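Aug 17, 2019
Notebook, procurement records / ownership matching

Where I left it: contract notices scraped and cleaned, supplier names still a mess. Picked up again with the Tresora file this morning. Plan was to link each supplier to its registry entry and then to whoever sits behind it.

First problem, same as before. One supplier, many spellings. Ltd, Limited, LTD., no suffix at all, suffix in brackets. Stripped all of it and lowercased, reran. Better. Still get Elus Trading and Elus Traiding as two firms, same address, same phone. Merged by hand and wrote it in the merge log. Please everybody write merges in the log, I found two yesterday with no note and had to undo them to see what they were.

Second problem: the registry dump gives director names but owner names only where a form was filed, and plenty of firms didn't file. Blank does not mean hidden owner. Donnie Tennant keeps saying this and he's right, so the field now has three values: named, blank, refused. Don't collapse blank and refused, they are different things legally.

Threshold question. The dump has 3,000 suppliers and we can't read files on all of them. Tried flagging on:
- registered less than 12 months before first award
- only bidder
- shares an address with another bidder on same tender
Any one alone flags far too many. Two together looks workable. Shared address is weak by itself, half the small firms use the same formation agent. Need an agent list so we can discount those. Donnie has an old one from the Carrier work, asked him to send it. 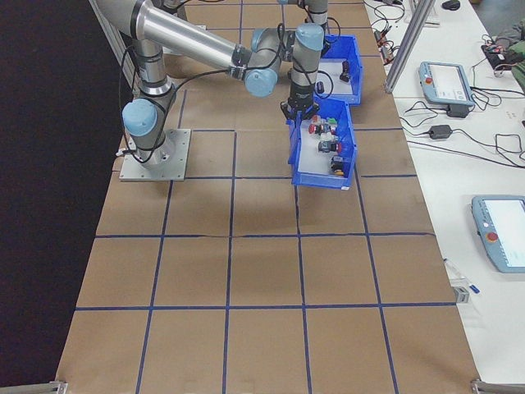
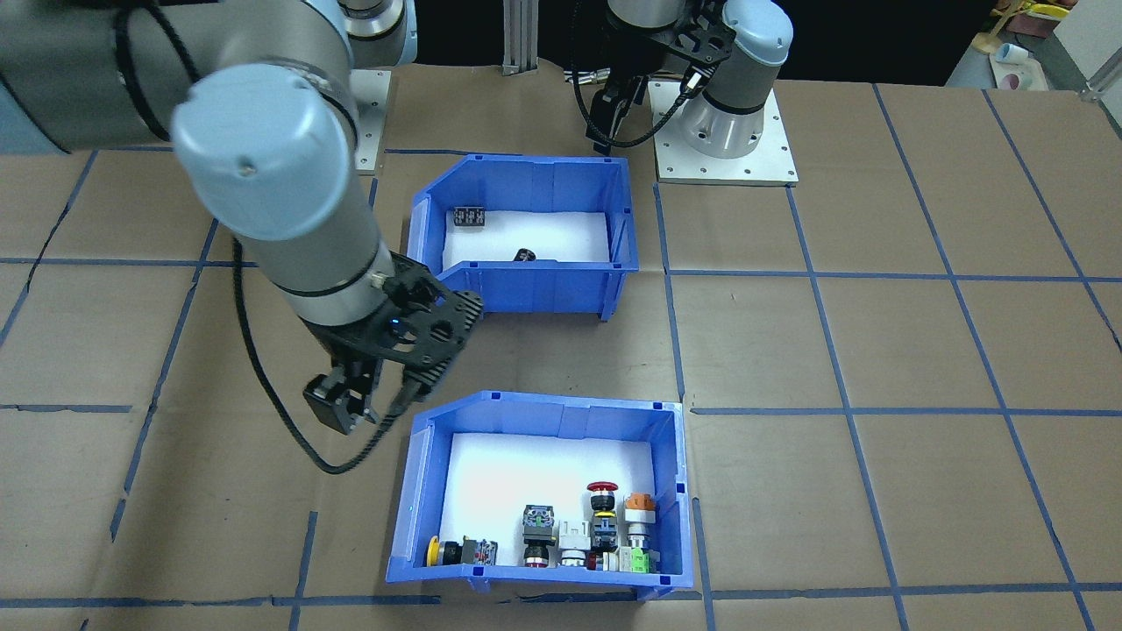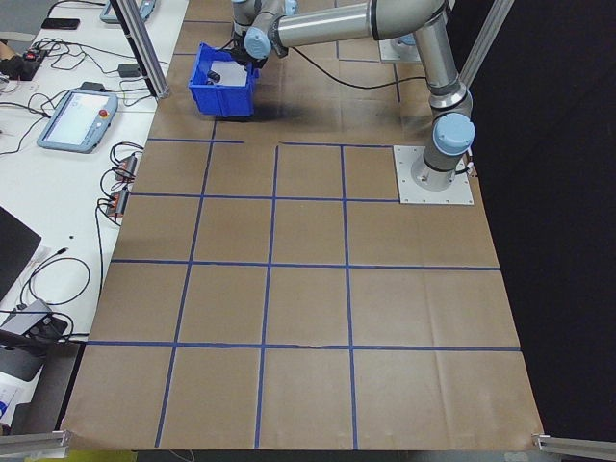
Back to the flags. Pulled 20 files at random from the two-flag group and read them start to finish. Slow. Some have up to 12 amendments and the amendments are where the price moves, so the award notice alone tells you very little. Adding a column for final value vs award value. Should have had that from the start.

Clekora: comes up as only bidder on a road maintenance lot and again on the extension. Looked bad till I read the tender notice, the lot was re-advertised after the first round drew no bids at all. So sole bidder yes, but the buyer did try. Left the flag on, added note. We do not write anything about this one outside the notebook, a flag is a reason to read the file and thats all it is.

Elus again: director changed shortly after the award. Old director now shows up at a different firm at the same address. Could be family, could be nothing. Asked the registry for the original filing, paper copy only, they say September. Parked.

Dates. Registry uses day first, procurement portal uses month first, and my script guessed. Anything with a day of 12 or under could have been swapped with no error. Reparsed everything with the format set by source. A few of the "registered after award" firms vanished from the list when I did, good thing we hadn't sent that list anywhere. Old output is in the folder marked bad, don't use it.

Also the portal drops cancelled tenders from its search page but the direct link still works if you have the number. Saved what I could. Would be worth a regular snapshot, maybe run it overnight.

To do
- agent list from Donnie, then rerun shared address
- final value column, fill for the 20 first
- check if Tresora parent is the same legal entity in both registries or just same name
- write down the merge rules properly, right now they are half in my head and half in comments in teh script
- ask legal if we can store director birth dates. Month and year would be enough for matching, day not needed
- second reader for the 20, someone who hasnt seen my notes

Stopped at Tresora row with the missing tender number, start there next.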